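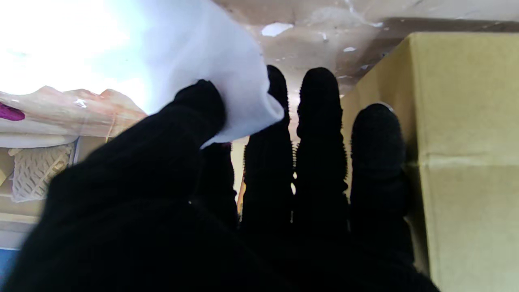

Fig. 1. White tissue or soft cloth.

Section 4: Setting up the Pumow garment steamer

1. Place the base on a level floor, 51 cm or more from curtains.
2. Fill the tank to the 800 ml line with cold water. Do not add scent or starch.
3. Slot the pole into the base and turn the collar until it clicks.
4. Plug in and wait for the green lamp.

CAUTION – Steam burns. Keep the hose upright and hands clear of the head.

We use cookies to improve your visit. Accept | Manage settings

5. Test an inside seam first. Blot any drips with a clean white cloth and check it for dye.
6. Let the garment hang for 18 minutes before folding. 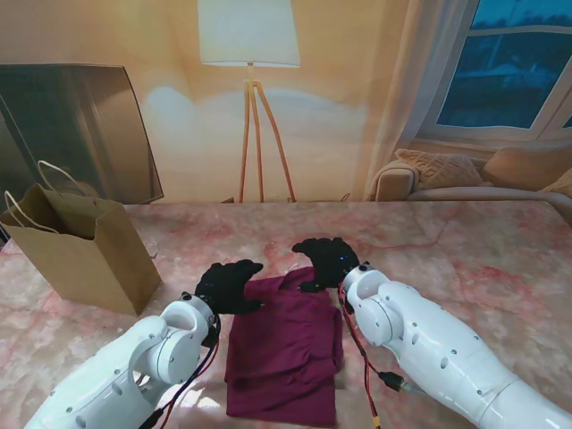 Fig. 2. Folded maroon garment on a marble tabletop.

Note: Descale the tank each April, or sooner in hard-water areas. Flulico descaler sachets are sold separately – see Section 7.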